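4. Checking the grasp-stability score before you report it

This section applies to the Urnik evaluation kit, wrist camera version. Revised 6 June 2022.

The score produced by the Arden scripts is a number between 0 and 1. It looks more certain than it is. On our own bench, 442 of 1800 trials got a score above the pass mark, and when Kristof Van Beek went back through the wrist footage he disagreed with a good share of them. Work through the steps below before you put a score in a table, and keep the raw clips so that someone else can disagree with you too.

4.1 Before you start

1. Finish the wrist camera calibration in section 3. A calibration file left over from April will load without a warning, and the scores will be wrong.
2. Set the clip length to 600 frames. Shorter clips favor the method, because most slips come late.
3. Turn off automatic retry. With retry on, a dropped object that gets picked up again is logged as one good grasp.

CAUTION: Keep hands and loose sleeves away from the fingers while the arm is enabled. The stop button must be within reach of the person running the trial.

4.2 Running a check set

1. Choose 20 objects. At least half should be soft, floppy or top-heavy. Rigid blocks tell you very little.
2. Place each object by hand, in a different pose every time. Do not use the placement jig.
3. Start recording, then send the grasp command.
4. Hold the object up until the clip ends. Do not stop early when the score settles – it often settles on the wrong value.
5. Save the clip and the score under the same trial number.

Note: The paper by the Lucero group reports results with the jig in place. We have not been able to match those results without it, and we suspect the jig is doing part of the work.

4.3 Reading the wrist view

Open each clip next to its score. Look at the fingers first and the object second. The script follows the outline of whatever is held, and it has trouble when the outline is fuzzy or when the object covers much of the view.
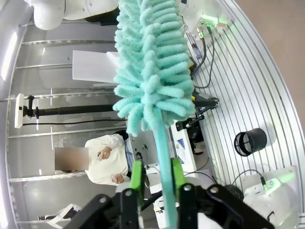 Figure 4-2. Wrist camera view, chenille-style duster held by its flat handle. The head hides part of the background.

For objects like the one in Figure 4-2:

1. Mark the handle as the tracked region by hand. The default picks the largest area of one color, and that can be the head.
2. Compare the handle angle in the first and last frames. A slow turn between the fingers counts as a slip, whatever the score says.
3. Check for people in the background. A person moving behind the object can shift the motion estimate. Mask the area or drop the trial.
4. Write "handle only" in the notes column.

4.4 If the score and the clip disagree

Trust the clip. Log the trial as disputed and leave the score as it is. Do not adjust the pass mark to make the two agree; Horacio Lagos tried this on the Rurholm set and the new mark failed on the next batch of objects.

If disputed trials keep turning up with one type of object, report that type separately. An average over everything will hide it.

Go on to section 5 to export the trial log.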